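Perception engineer wanted for Curnach (software, Nondville office)

Hello! I'm Thilini Amarasinghe and I look after the perception side of Curnach, the manipulation stack we build at Skekus. I'm after one more person, ideally to start before the spring.

We're a team of 4. Cosmin Stoica writes the grasp planner, Hendrik Sibiya keeps the controllers honest, and Emmett Ostrowski owns the replay and labelling tools (and will talk to you about timestamps for as long as you let him). You'd sit with me, on pose estimation and tracking.
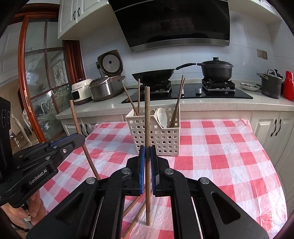

Thin things are my current headache. Our tracker copes nicely with mugs and tins, then loses its way on anything long and narrow, and two of them touching is worse. A chopstick held upright in the jaws against a red-and-white checked tablecloth is a horrible bit of input – edges everywhere, and a couple more sticks lying crossed nearby to confuse the matching. We have 172 recordings in the thin-object set and the tracker still drops out in almost 40 of them. I'd love you to help me fix that!

You'll need solid C++ and Python, and to be happy reading somebody else's geometry code. ROS is handy. A PhD is fine, so is no PhD. Bad at demos? Me too.

You'd get 22 days' holiday plus bank holidays, and one day a fortnight from home.

Send a CV and a few lines on a bug you enjoyed to Demetrius Kasprzak in our office by January 25, 2018. Questions about the work can come straight to me – I do answer, usually at lunch.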